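Machines and Everyday Work, Camthorpe evening course
Notes for session four: the trouble with cloth
Tutor: Bernice Sarpong

Welcome back, all of you, and thank you for the lovely long discussion about dishwashers last time, which ran over so badly that I've moved the reading on lifting and carrying to session five. Please do still bring it.

We finished on the question of why a factory can have a machine that places the same part in the same spot all day long, while the ironing pile at home is still waiting for one of us. A good deal of the answer is in the stuff itself. A tin of beans has the same shape wherever you put it down. A tea towel has a new shape every time you touch it, and half of it is usually hidden under the other half, so a machine that wants to fold it must first work out where the corners have got to (and so must you, if you think about it, only you do it by feel while listening to the radio).

Two fingers are enough for a surprising number of jobs. With cloth, though, a pinch holds one small place and the rest goes where it likes. Pinch it in the middle and you have a bunch with flaps going off in several directions, and you are no nearer to a fold than when you began.

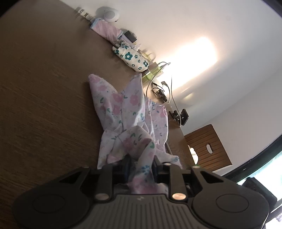
Duyên Võ objected that people fold badly too, and that her own fitted sheets go into the cupboard as a ball. Why should a machine have to do better than she does before we say it can do the job? I think this is a very fair point and I'd like us to keep hold of it. My only answer on the night was that she can choose when a ball will do, and she can rescue it when the top sheet slides off the bed halfway through.

For the shop floor, think of our made-up laundry sum. Suppose a machine folds 1000 napkins and 929 come out fit to stack. It sounds splendid until you ask who picks out the other 71, and whether that person might as well have stood there folding. Kwabena would take that bargain gladly and Daichi wouldn't, so we'll hear from both.

Before next time, please fold one pillowcase using only a finger and thumb of each hand, and write down where you got stuck. Allow yourself 20 minutes, and do have a cup of tea afterwards.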